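Contents Archive Galleries Notices Back numbers Search

Galleries > Furniture and rooms > Chairs and desks, Flandgate

Chairs and desks at Flandgate: a short gallery

The ground-floor study room at Flandgate was refitted in July. The work covered the floor, the desks and the seating, in that order, and the room was then handed over for everyday use. This page deals with the black office chair and how it sits with the white desks. The floor and the lighting have their own pages in the archive.

The floor is parquet, laid herringbone, in a pale beige finish. It replaced a carpet that had lifted along two walls. Parquet is harder on chair feet than carpet is, and the chair feet are harder on the parquet. Both facts had to be allowed for when the seating was chosen. The boards were left for nine days after the last coat before any furniture was brought in.

The desks came from Nillden. The firm was asked for a white top and a front corner that would not catch a hip or a sleeve. The order also fixed the gap between floor and desk underside, because the arms of a chair must either pass beneath the top or stop short of it. Many rooms get this wrong. A chair that stops short stands well out into the walkway, and a walkway in a small room cannot spare the depth. The walkway at Flandgate is 952 mm at its narrowest point, measured with every chair put away. With one chair left out and square to the desk, the same point measures 523 mm, which is passable by one person without a bag.

The chair is a black model with padded armrests. It was picked over two others on the Penrose list after a trial lasting a fortnight. The grounds were the width between the arms, the ease of cleaning the shell and the price of spare parts. Colour was not scored. Black shows lint and pale dust more than grey does, and the seat needs brushing more often than the grey chairs in the reading room.

Notes on handling, for those who use the room:

Move the chair by both armrests together. One-sided pulling turns it on a single foot and leaves an arc on the finish. Look at the feet at the end of each term. Grit pressed into a foot will mark the boards long before it can be felt by hand. If the chair has gone over, clear the space behind it first, then bring it up slowly from the armrests. Do not lift by the shell trim. When putting the chair away, line it up with the middle of the desk and push it straight in. A chair put away at an angle will rub the desk leg.

The pictures follow. 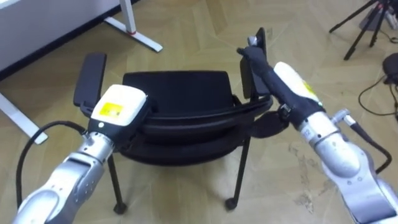 Black office chair on the herringbone parquet, with a white desk behind to the left. The right armrest is held at its top. 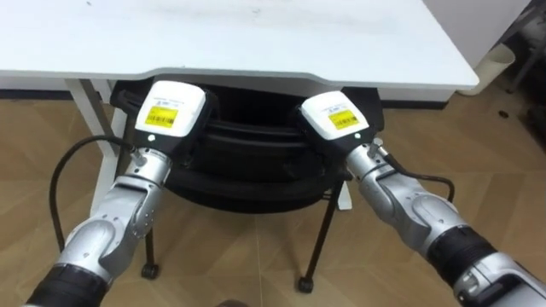
White desk with the chair tucked beneath the near edge. Note the shallow recess in the middle of the front edge and the rounded corner at the right. 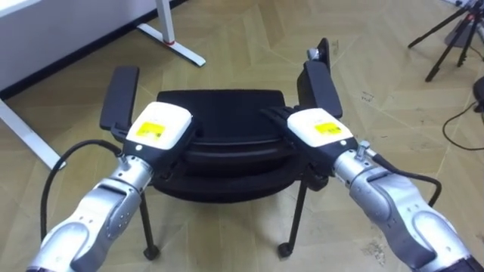 Chair held by both armrests. The backrest is wide and flat; the seat shell curves outward below it.

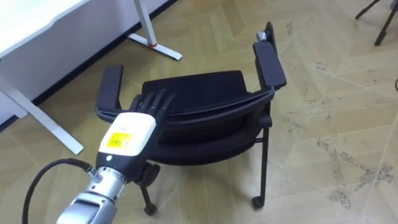

Chair on its back, legs towards the viewer. The seat cushion is flat, with a slightly textured fabric finish.

Issue 855

Further notes. The figures for the walkway were taken with a steel tape, at floor level, and may differ by a few millimetres from those on the fitting plan. The plan was drawn before the skirting was replaced. The room is 1039 mm longer on the plan than the old survey gave – the survey had left out the alcove – and anyone working from the earlier drawing should discard it.

Spare feet and armrest pads are held in the stores at Jirkholm. Requests should give the room and the part wanted. Pads are replaced in pairs, as a new pad beside an old one sits slightly higher and the difference can be felt when typing. Desk tops are not kept in stock. A damaged top is ordered from Nillden and the desk stays in use until it arrives, unless the edge has split.

A second gallery, on the reading room, is in preparation. Corrections to this page should quote the issue number.

Page last revised October 28, 2025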